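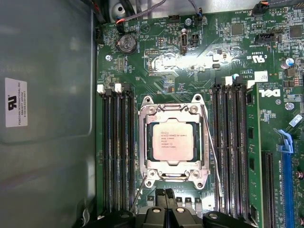 Chez Prondurel, l'équipe d'Inès Guérin enregistre des démonstrations de pose et de retrait de processeurs sur cartes mères de serveurs et de stations de travail. Le jeu de données compte à ce jour 3 416 épisodes.

« Chaque épisode est téléopéré de bout en bout, précise-t-elle. On enregistre la vue du poignet, les positions articulaires et l'ouverture de la pince. L'opérateur annote ensuite les phases : approche, saisie, alignement, dépose. »

La difficulté tient à l'alignement. « Un processeur incliné dans la pince se voit mal depuis le poignet. Nous demandons aux opérateurs de corriger l'assiette avant de descendre, et de garder la correction dans l'enregistrement. Si on la coupe au montage, le modèle ne l'apprend pas. »

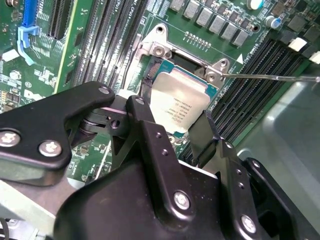 Processeur tenu par la pince au-dessus du socket, cadre de maintien relevé.

Les échecs sont conservés sous une étiquette distincte. Joris Groen, chargé de la relecture, en a isolé 300 pour l'évaluation. « Deux relecteurs par épisode, sans se concerter. En cas de désaccord sur l'instant de la saisie, l'épisode repart en annotation. »

Reste la question des reflets sur le capot métallique. Inès Guérin prévoit de faire varier l'éclairage à partir de septembre. « Pour l'instant, je ne sais pas séparer cet effet de celui du changement de carte. »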